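Slip and late release in a hand-held gripper: fault report

Project group 7, Automation Workshop
Authors: Ruwan Begum, Kasun Sarkar
Submitted Dec 3, 2025

1. Background

The Draro is a two-finger gripper tool held in the hand. The operator carries it to an object, closes the fingers, moves the object and lets go. The finger position is logged throughout, and the logs are later used to teach an arm the same task. Our part of the project was to collect picking runs with small soft and hard items, and to check each run before it went into the shared set.

During November the share of rejected runs rose. Most of the rejected runs had one of two faults: the object slipped while being lifted, or the log showed the fingers open before the object had left them. The second fault is the more serious one. A log that says "open" while the object is still held teaches the arm the wrong moment to let go, and an arm that follows such a log may drop a part early.

This report covers what we found, what we changed and what is still open.

2. How the fault was noticed

The first sign was a failed check in the Pudari software, which compares the logged finger gap with a known object width. For a block 29 mm wide the log gave a gap of 31 mm at full grip. An error of 2 mm is small, but the release threshold had been set very close to the object width, so the software marked the block as released while it was still in the air.

We had taken the slipping to be a separate matter. Kasun kept a written list of slips and noted that they occurred mainly with hard, smooth objects and mainly late in a session. Soft toys were hardly affected. This pointed towards the pads and away from the software.

3. Method

Sixty runs were made with the same block, the same operator and the same table. The gripper was zeroed before the first run only, as had been our normal practice. The gap was read from the log at full grip and compared with the block width. Between blocks of runs the finger screws were checked with a hand driver, but were not tightened until the end of the test.

The runs were then repeated with new foam pads and with zeroing before every block. A run was stopped at once if the object slipped.

4. Findings

4.1 Pad wear. The foam pads lose thickness with use and pick up dust. A thinner pad changes the distance between the hard faces of the fingers at grip, and a dusty one holds smooth plastic badly. After new pads were fitted, no slips were recorded with the block.

4.2 Zero drift. The gap error grew through the session when the gripper was zeroed only once. With zeroing before every block it stayed under 1 mm. We did not find the source of the drift. The encoder mount is the likeliest place, but opening it would have meant returning the tool to Abeysekara, who supply it.

4.3 Loose screw. One finger screw had a small amount of play at the end of the first 60 runs. We cannot say how much of the error came from this, as the screw was tightened at the same time as the pads were changed. This is a weakness in the test and should be avoided if it is repeated.

4.4 Threshold. The release threshold left no room for normal error. It has been moved outwards by 3 mm in our copy of the settings. The Fluda arm, which replays the runs, still uses the old value.

5. Checks now in use

The following checks are made before each session. They can be done by one person.

5.1 Close the fingers fully and zero the gap. Repeat before every block of runs.

5.2 Grip the test block and read the gap. If the error is over 1 mm, do not record.

5.3 Try each finger for play by hand. Tighten the screws if it moves.

5.4 Look at the inner face of both pads in good light, with the fingers apart. Worn spots, fraying and pale dust marks are the things to look for. Brush off the dust and change both pads together if the foam is worn.
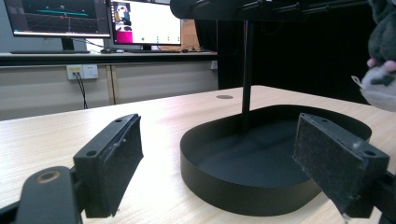 5.5 Enter the pad change, if any, in the session log with the operator's initials.

6. Open points

The runs recorded in November before the fault was found have not all been checked again. Until they have, they should be kept out of any set used on the Fluda arm. The threshold on that arm must be changed before the next replay, and the first replay should be done at low speed with the stop button in reach.

The drift test should be run again with the screws tightened first and the pads left alone. Ruwan will write to Abeysekara about the encoder mount.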